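Ticket: worker complaint form not reaching the case team
Product: Hirkden grievance portal, supplier audit site
Raised by: Consuelo Beltrán, labour rights desk, Orozco
Opened: 17 May 2023
Status: open, workaround in place

Complaints sent by farm workers through the Wekau phone form are not showing in our case queue. The workers get a receipt number, so they believe the complaint has been lodged. We found 47 receipts with no matching case. Several concern withheld wages and one concerns a worker under 16, so we have asked for high priority.
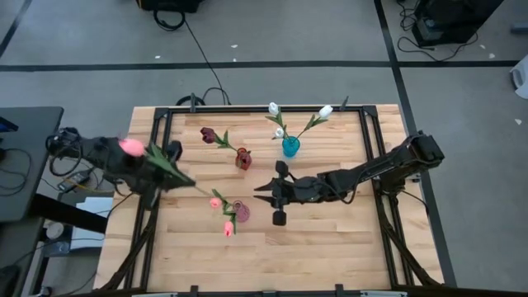 Complaints with no attachment come through normally. The fault only affects those with a photo, whatever the photo is of. I sent a test complaint from my own phone with the picture of the pink artificial tulip over the wooden table, and it vanished like the others. The same text without the picture arrived in 4 minutes.

Reply from Hirkden support
Please send two more test complaints with photos, one in English and one in Spanish. Leave the employer field as "Dama test" so that we can find them in the logs.

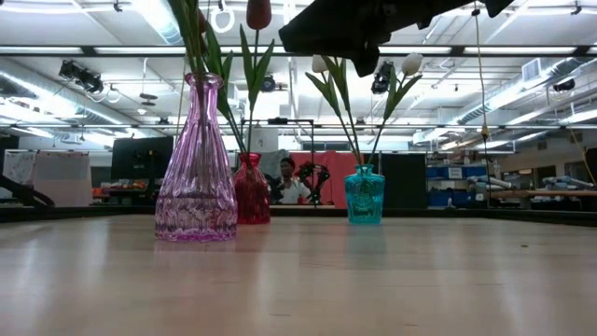
Test 1, English form: glass vases with artificial flowers. Receipt issued, no case created.

Second test sent from a different phone on mobile data. I used the anonymous option this time, as most workers do.

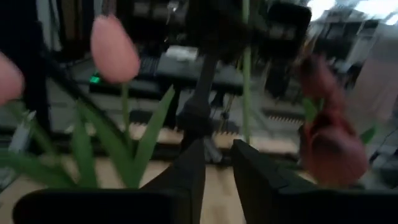

Test 2, Spanish form, anonymous: pink tulips in a black pot. Receipt issued, no case created.

Reply from Hirkden support
Both tests found. Complaints with photos are being held for a file check and never released. Nothing has been deleted. We will release the held complaints by hand, keeping the original dates. A fix to the file check is planned for June.

Update from Orozco
Held complaints are now in the queue. Two are missing the farm name. Please check whether that field was dropped on release. Do not close this ticket yet.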